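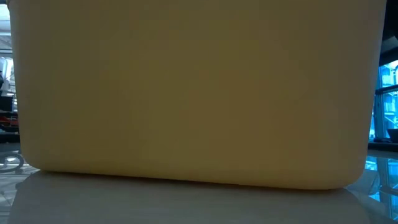

Yellow-brown, close up, on a glossy tabletop.

Wamidby: a list of book announcements

Wamidby holds 511 publishers' announcements of forthcoming novels, typed up by Sohail Tarar and checked by Eusebio Cáceres, who disagrees with him on commas. One row is one announcement. A book postponed twice gets three rows, and one poor novel from Rathnayake has 7. 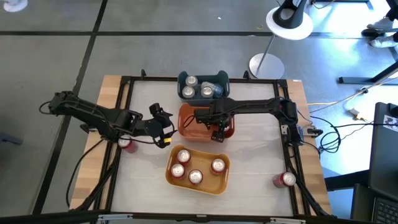

Columns are title, author, publisher, promised month and page count. Page counts are whatever the publisher claimed at the time, so treat them as fiction too. "Long-awaited" has its own yes/no column. It is mostly yes.

Known problems

Trulport and Fokora merged their catalogs in October, and 18 titles now appear under both names. We left them in. Two rows have no author, which matches the press releases.
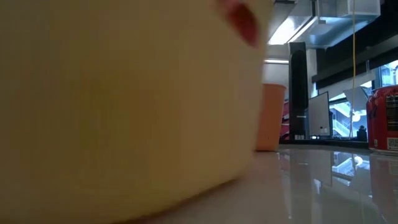 Pale yellow, with a blurred red mark near the upper right.

Use and corrections

Free to copy with credit. Send corrections to Sohail, with the original announcement attached. Commas go to Eusebio, who reads them on Saturday.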